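Two-Way Radio and Base Station Inspection – Office and Yard
Form used: Jallo site checklist, July round
Building: MacLeod, second floor and roof
Previous inspection: all items passed except item 9 (battery labels)

Mark each item Pass, Fail or N/A. Write a comment for every Fail. A Pass may carry a comment too if the next person will need it.

SECTION A – ROOF AND CABLE ENTRY

1. Roof hatch opens fully and stays open on its latch.
Pass. Latch is stiff. Needs oil before winter.

2. Antenna mast upright, clamps tight, no rust through the paint.
Pass. Surface rust on the lower clamp. Same as last time, no worse.

3. Antenna clear of other equipment.
Pass. The new air handler is closer than the old one but still outside the distance on the drawing.

4. Coax jacket free of cuts, cracks and sharp bends.
Fail. Jacket is split where the cable goes over the parapet. The tape put on last year has let go on one side. Inner braid looks clean as far as I could tell without pulling the tape. Replace the run from the mast to the entry plate. Do not re-tape.

5. Weatherproof boots seated on outdoor connectors.
Pass.

6. Lightning arrestor fitted and bonded to building ground.
Pass. Ground lug was loose by half a turn. Tightened on the spot and marked with paint pen.

7. Drip loop present at cable entry.
Pass.

SECTION B – OFFICE, DESKS AND CHARGING

8. Charger bank on a hard, level surface with air space on all sides.
Pass. The Dramo bank was moved off the carpet after the last report and is now on the shelf by the door. Keep paper off it. 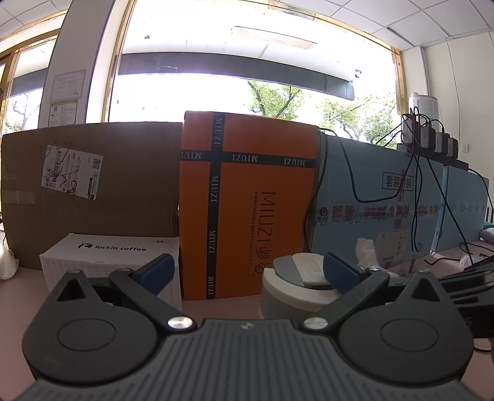
Second floor, boxes on the desk near the windows.

9. Spare batteries labeled with date put into service.
Pass. All relabeled. Two had the date in pencil, redone in marker.

10. No swollen, leaking or dented batteries in use.
Fail. One battery from the yard set does not sit flat in its charger. Pulled from service and put in the metal can. It goes out with the next recycling pickup, which is Friday. Do not put it back in a radio to "use it up."

11. Power strips not chained together.
Pass. There is one strip under the desk and it goes straight to the wall.

12. Power cords clear of walkways and chair wheels.
Pass. Cord cover is lifting at one end. Press it down again or get a new one.

13. Base station vents clear, fan running.
Pass. Fan is louder than in the spring. Filter was gray and got vacuumed. If the noise is still there next month, order a fan.

14. Base station power supply reads within the range on its label, at rest and while transmitting.
Pass both ways. Meter clipped on at the rear terminals.

15. Backup battery carries the base station for the full test period with wall power off.
Fail. Dropped out after 5 minutes. The test calls for 30. The low-voltage alarm sounded as it should. Battery is past its service date and should have been swapped at the last visit – order raised under Traler, line 3.

16. Emergency channel card posted at the desk and readable.
Pass. Card is the current one. The old card was still taped behind it and has been thrown out.

SECTION C – HANDSETS

17. Each handset powers on and passes a voice check from the far gate.
Pass. Handset 2 was scratchy near the fuel tank and fine everywhere else. The same spot was poor last year.

18. Emergency button sends the alert and the desk acknowledges it.
Pass. All handsets tried. Tell the front desk before starting this one. They were not told this time and it caused some running around.

19. Antennas straight, not cracked at the base.
Fail. Handset 3 antenna is cracked. Replaced from stock, voice check repeated, good. Closed.

20. Belt clips hold.
Pass. Clips on the older sets are worn but hold.

21. Serial numbers match the equipment list.
Pass. List total for all sites is 1,236 items, radios and accessories together. Only this building was checked against it.
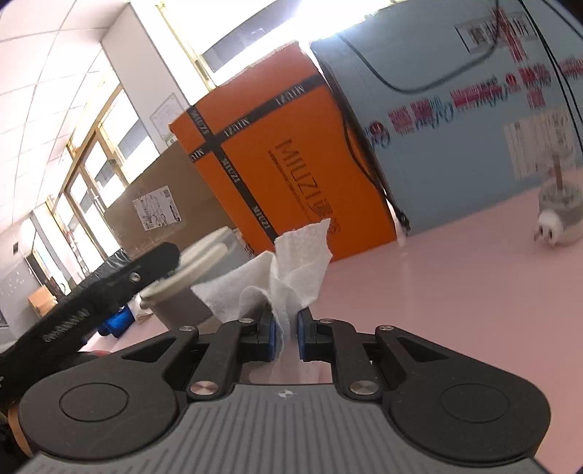
Graziella Pace asked that item 15 not wait for the normal parts run. Her note on the draft reads: "If the power goes out overnight the desk has no base station after five minutes, and the gate guard won't know why it went quiet. Can we borrow a battery from the training room set until the order comes in? Also please write down who is told when the alarm sounds. I looked and could not find it anywhere."

Response to the note: the training room battery is the same type and is in date. It was moved over the same afternoon and the test was run again for the full 30 minutes with no dropout. The training room set is tagged out until the new battery arrives. There is no written alarm contact for this building. Added below as an open action.

OPEN ACTIONS

Item 4. Replace coax run, mast to entry plate. Needs a dry day and two people on the roof. Sweep the line before and after and keep both readings with this form.

Item 10. Confirm the bad battery was collected.

Item 12. New cord cover.

Item 15. Fit new backup battery, return the borrowed one, remove the tag in the training room.

New. Write up the low-voltage alarm contact and post it beside the emergency channel card. Day and night numbers.

CARRIED FORWARD, NO ACTION THIS ROUND

Roof hatch latch (item 1), lower mast clamp (item 2), base station fan (item 13), poor spot at the fuel tank (item 17). Check these first next time.

Started 8:40 a.m., finished 1:15 p.m. Roof work done first – the surface gets too hot to kneel on by noon.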